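I have been meaning to deal with the bed for days. You know how it goes — one thing gets set down "just for a minute," then a snack, then a book, then half the bathroom shelf, and before long there's hardly any room left for sleeping!

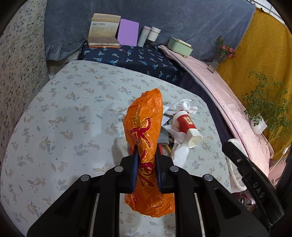 Posted by Shahla Safavi on May 26, 2019 | Filed under: Home, Small Messes | 2 comments

So I put the kettle on and started with the wrappers and bags, the orange one with the big red and yellow Chinese characters first (it's so cheerful that I always feel a little sorry throwing one out). Then the crumpled white cloth and tissue, and after that the row along the back, with the bottles and boxes and the brown book with its red ribbon.

I do love these sheets, though. Little leaves and tiny hopping rabbits on pale blue-gray — my sister Miranda says they belong in a nursery, and I tell her she can sleep on plain white if she likes. The book goes on the nightstand tonight, and the bottles are going back to the bathroom.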